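2020-09-12
Workshop notebook – school science morning, meteorite landing

Notes from the planning session with Gareth Sowerby, plus what I got done at the bench afterwards. Clive, the bits for you are marked CG.

The school wants the whole thing on the playing field this time, near the far fence. Last time we did one of these (February, the fossil dig) we were on tarmac and everything had to stand in trays. Grass is easier to dress but we can't dig it, so the crater has to be built up and not down. Plan is a ring of sandbags under hessian, then topsoil over the hessian, then the rock in the middle. Ring to be 2 metres across on the inside. Any bigger and we run out of hessian.

Rock: chicken wire over a timber cross, papier mache, two coats of exterior filler, then paint. Did the wire and the first layer of paper today. It is lopsided, which suits it. Left it by the heater overnight with the flat side down. The paper from the Haslam roll is too thick for the tight corners, so I went back to newspaper for those.

Smoke: Gareth has asked for no pyrotechnics of any kind and I agree with him. We'll use the small Nureo fogger with the hose run under the hessian. Tested the hose at full length and the fog comes out thin and late. Cut it down by half and it was fine. The fogger will have to sit behind the ring in a box painted to match the soil. CG – can you find the old tool crate and check it still has its lid? It needs holes drilled in the back for air.
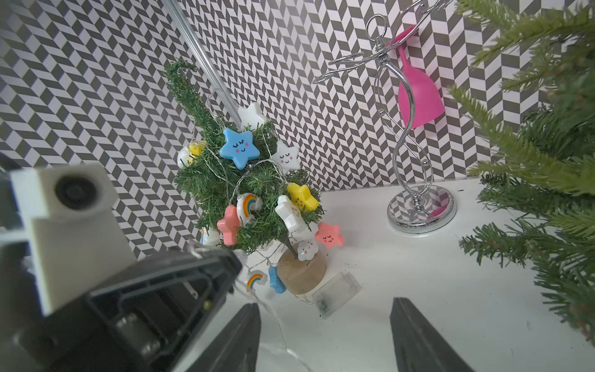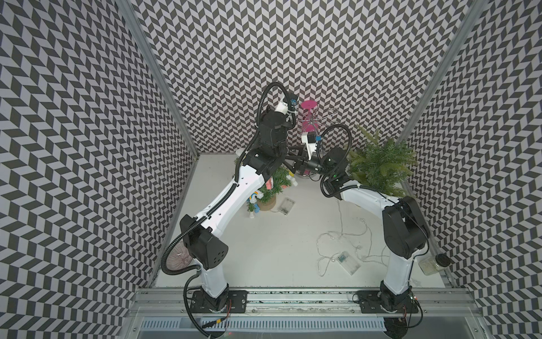 Power: the nearest socket is in the kitchen store, and the lead has to cross the path the infants use. Gareth will ask if we can go over the top of the doorway and along the fence. If not, we run on the battery pack and keep the fog to short bursts.

Timings as agreed:
Set-up before school, gates locked on that side.
Classes come out in groups of 20, oldest first.
Each group gets the tape, the "scientist" talk and a look through the hand lenses.
Back in to write their reports.

Gareth wants evidence sheets for the children to fill in. I've drafted one with space for a drawing, a measurement and a "what do you think happened" box. He thought the wording was too hard for the younger ones, so I'll do a second version with fewer lines. Print 42 of the easy one first and see how far they go.

Fragments: cast a batch in plaster using the Olent moulds. Two came out with air holes, kept them anyway. Mixed iron filings into the rest so a magnet will pick them up. The first mix was too weak and the magnet slid off. Doubled the filings and that worked. The black paint from Nosoma rubs off on hands – needs a coat of matt varnish before any child touches it.

Still to do:
Second layer of paper on the rock
Varnish fragments
Easy evidence sheet
Ring Gareth about the lead
CG – hi-vis vests and barrier tape
CG – tarpaulin in case of rain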